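Podia Boards
Home | Cells and Arms | Grippers | Vision | Wiring | Search

Wrist camera conduit pulling on the mount, small two-arm cell

Posted in Cells and Arms, March, by fytai

I look after a bench cell with two small arms facing each other inside a corner of patterned panels on aluminum extrusion. Each wrist carries a camera on a printed bracket, with the cable run in corrugated conduit along the top of the arm. The current job is picking up a key ring with a flat metal tag on it and holding it clear of the table.

The problem is drift in the camera extrinsics on one arm. After a full calibration the reprojection error is fine. It climbs over the shift, and by late afternoon the fingertip shows up 4 pixels from where the model puts it. Recalibrate, and the cycle starts again. The other arm holds all week.

So far I have checked joint zero offsets (no change), lens lock (tight) and exposure (fixed). My suspicion is the conduit. It loops up and comes down into the head of the printed mount from above, so any stiffness in the loop goes straight into the tallest part of the bracket.

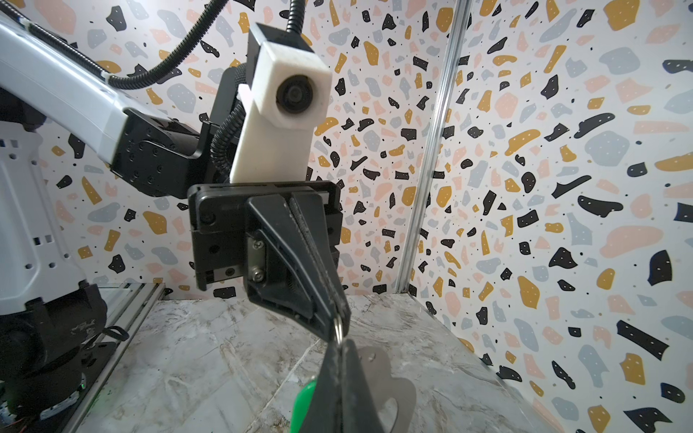
Arm 1 holding the ring. Conduit comes into the mount from the top.

Has anyone measured how much a bracket like this moves under cable load? I would like a number before I redesign the thing.

– Feng-yi Tai

godo_bench wrote:

What is the bracket printed in, and how is it fixed to the wrist? If it is PLA and the screws go straight into plastic, I would look there before blaming the cable. Creep under screw heads gives exactly this pattern if the wrist motor warms up during the day.

fytai wrote:

PETG, four walls, M3 screws through the plastic into the metal wrist part. No washers. Torque was set by hand when the cell was built and I have no record of it.

lihua_lai wrote:

I disagree with godo_bench on the order. Creep is one-directional. You would see the error grow from one week to the next, and calibration in the morning would not give you the same starting value every time. Does it?

If the morning numbers come back to the same place, the load is elastic or thermal and the screws are not the first suspect. Post the extrinsics from several mornings.

On measuring: put a dial indicator on the head of the mount, run the wrist through its working range at low speed, and log the reading against joint angle. Then pull the conduit out of the head, tape the bare cable down with slack, and repeat. The difference is your cable load. We did this on a Tu arm with a similar bracket and got 27 hundredths of a millimeter at the extreme of wrist roll. At short range that is enough to explain your 4 pixels.

godo_bench wrote:

Creep in one direction, yes. But a joint that has lost its preload can also shift back when the arm parks overnight, so morning repeatability does not rule it out. I have had brackets that looked perfect every morning and rattled by noon. Ten minutes with a hex key costs less than setting up an indicator.

lihua_lai wrote:

It costs less and it destroys the evidence. Measure first, then tighten.

nulamov_fan wrote:

Side question, is the finger itself part of your error? If you are tracking the fingertip in the image, a loose finger looks the same as a moving camera. Ours (Nulamov clone fingers, long tapered ones) back off at the plate screws. Thread locker fixed it.

fytai wrote:

Fair point. I am tracking a printed target clamped in the gripper for calibration and the bare fingertip for the daily check, so the two are not separated. I will add a fixed target on the table.

The finger plate on each of mine is held by two screws. I put a witness mark across the heads this morning.

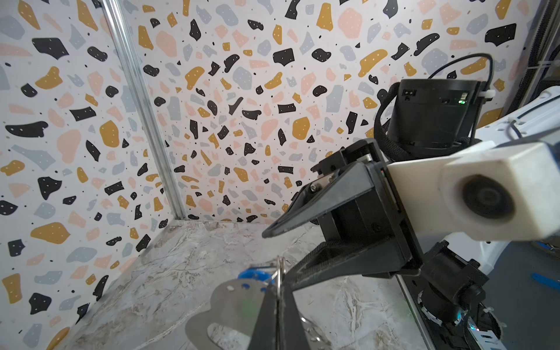
Down at the table with the tag. Finger plate and its two screws at the base of the upper finger.

lihua_lai wrote:

Good view of the cabling too. There is a braided sleeve around the left side of the motor and a loop off the top, with a zip tie at the right. I would want to know which of those carries load when the wrist rolls. A tie on the far side does nothing for strain relief at the camera end.

fytai wrote:

Results, Friday.

1. Morning extrinsics repeat. Spread is inside the calibration noise.
2. Indicator on the head of the mount, conduit fitted: 0.31 mm over the working range of wrist roll. Conduit removed and cable taped: 0.06 mm.
3. Witness marks on the finger screws have not moved after 853 cycles.
4. Bracket screws checked last, after the indicator runs. Two of them turned about an eighth before they seated.

So cable load is most of it. It also explains the afternoon, when the job list moves to the picks with more roll.

godo_bench wrote:

And the screws were loose.

lihua_lai wrote:

Two were slightly under. The 0.06 is with those same loose screws, so their share is in that figure.

godo_bench wrote:

Only with the load taken off. A loose joint under load opens further, so some of your 0.25 difference is mine. Run it again with the conduit back on and the screws tight.

fytai wrote:

Did that. 0.22 with the conduit on and screws at spec. So you both get a piece.

Changes going in: washers under all the bracket screws, the conduit clamped to the arm segment 10 cm before the wrist, and bare cable from the clamp to the camera with a service loop. I am also cutting the height of the mount in the next print if I can keep the fingertips in view. I will log extrinsics for two weeks and post the file.

nulamov_fan wrote:

Watch the bend radius on the bare section. Ours failed at the connector once the conduit was gone.

Recent in Cells and Arms
Printed brackets: PETG or nylon near a warm motor
Service loop length for continuous wrist roll
Witness marks that survive cleaning
Godo controller drops the bus on startup
Tu arm, joint 5 backlash after belt change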